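Search this site
Enter keyword

Kirnell resort promises shorter queues, for a price
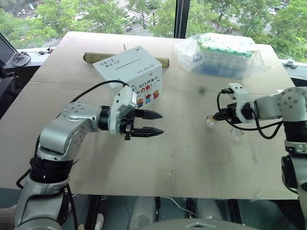
Will the new early-entry pass get families onto the rides any faster? For the first hour of the morning it should, though the park has published no waiting times to back that up.

Kirnell goes on sale with its Woris Pass in August. It costs £80 a head on top of normal admission and lets holders in at 9 am, an hour before the main gates open. Hotel guests used to get that hour free. They will now be charged like everyone else.

The resort says numbers will be capped at 370 a day. Its hotel, the Tisar, has 671 rooms, so a good many guests paying full rate will miss out even if they want one. Park manager Santeri Valtonen called the pass "a calmer start to the day". He would not say how many rides will be running that early – last summer the water coaster rarely opened before lunch.

Children under three go free, as before. Parking does not.

Comments

mags_b: £80 for something we had free last year. No thanks.

Heiskanen: We'd pay it if the coaster was open. It never is.

tilly and co: Does it cover the car park shuttle? Can't find it on their website anywhere.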